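To: Subscribers, Saltach Demonstration Collection List
From: Collection Office, Dilow Manipulation Program
Date: 30 Sep 2020
Subject: Re: Telephone task, start positions and rejected episodes

The Collection Office has received the following from the Pelkonen site and replies to the full list, as two other sites have raised the same matter.

> We have finished the July allotment for the corded telephone
> task and have 922 episodes on disk. The checker rejected 70 of
> them with the code START_POSE. In our reading of the task sheet,
> the handset may begin either on the cradle or on the table. Does
> the office require one or the other? We would also like to know
> whether the base has to be square to the table edge, and whether
> we should record again to reach 1000.
>
> Operators, Pelkonen site

The task sheet does permit both starts. They are, however, two separate tasks in the index, and each episode must carry the label of the start it was recorded from. The checker compares the label with the first second of video. The rejected episodes should be looked at for a wrong label before any of them is discarded.

For the "replace handset" task, the handset begins on the tabletop beside the base. The cord may lie as it falls. Operators are asked not to straighten it between episodes, as the policy must learn to work near a cord in many shapes. The base may be turned to any angle at which the cradle can still be reached. The wrist view below is acceptable with respect to the angle of the base, the handset and the cord. 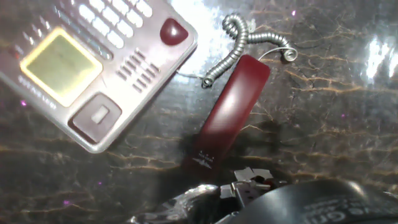

Category: Data Collection > Start Conditions > Corded Objects

Glare on glossy table coverings has been reported as a fault by some reviewers. It is not a fault for this task. Episodes should be rejected for glare only where the handset cannot be made out in either the wrist view or the fixed view. Sites should not change the covering partway through an allotment.

For the "lift handset" task, the handset begins in the cradle and the gripper begins above the table, clear of the telephone. The arm must be at rest when recording starts. Episodes in which the arm is already moving in the first video image will continue to be rejected, whatever the label.

Other items may remain on the platform or toward the back of the table, provided that they do not stand between the gripper and the telephone. The fixed view should take in the whole telephone and the gripper above it, as it does here. 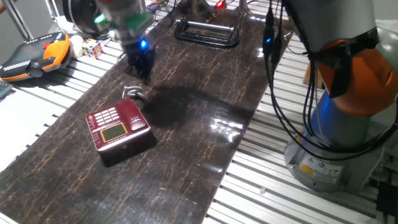

Page last modified: 30 September, revision 4

With regard to the count, the allotment remains 1000 accepted episodes for each site. Relabeled episodes count toward it in full once they pass the checker. Pelkonen should submit the corrected labels first and then record only the number still missing. No more than 100 episodes should be recorded in one session, and the base should be moved between episodes.

Failed attempts are to be kept. An episode in which the handset is dropped or seated badly should be marked "unsuccessful" and uploaded with the others. It does not count toward the allotment, but it is used in training the success classifier.

Labels may be corrected in Fumitetti under the Episodes tab. The video files themselves should not be renamed, as the index refers to them by name.

Questions on this notice should be sent to the list and not to individual reviewers.

Collection Office
Dilow Manipulation Program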